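Clendport privacy settings reset after the update?

marrowbit
Posted 2018-09-29
Has anyone else had their Clendport sharing options flip back to on? I turned off "partner apps" in July. After the latest update I went looking for something else and there it was, switched on again, with 149 apps listed as having access to my contacts. I have used maybe two of those.

tinroof_55
Same here, though my list was shorter. I wrote to support and got a form reply saying my choices "carry over in most cases." Most cases. Okay.

oldquill
I think you're both reading too much into it. They moved that menu in the summer and split one switch into 2. If you only turned off the first, the second was never off. Mine is where I left it.

marrowbit
I have a screenshot of the old page. One switch, off. If they split it, both halves should have started as off. Calling it a menu change doesn't help them much.

oldquill
Fair, it should have. I'm saying sloppy, you're saying sneaky.

hexpatch
Funny how the sloppy mistakes always land on the side that gets them more data. Allix did the same kind of thing when they bought Spanos – every former Spanos user got a new "combined profile" and a notice at the bottom of an email about fonts.

tinroof_55
I remember that email. To be fair to Allix, they did let you delete the profile.

hexpatch
After 55 days. And you had to ask.

pellworth
Did any of you read the new policy? I pasted it into a word counter and it runs to about 1135 lines on my screen width, so take that number for what it's worth. The part on contacts says they share them with "services that support the experience." I'd like to know what that leaves out.

oldquill
Every company writes like that. It doesn't prove your contacts went anywhere.

pellworth
Doesn't prove they didn't, either. They could publish a log of which app pulled what and when. They have it.

marrowbit
I've asked for mine. I'm not holding my breath, but I'll post whatever comes back. For now I've removed every app on the list by hand, one at a time, as there is no "remove all" button. I'm also trying Clerholm for messages, and I don't trust their promises much more – they just have less of my stuff so far.

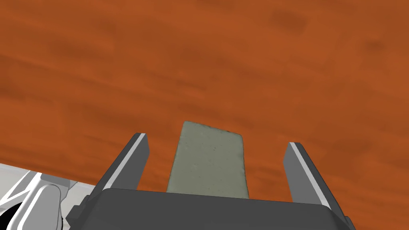 Once the log arrives I'll check it against the screenshot and put both in this thread, even if oldquill was right about the menu.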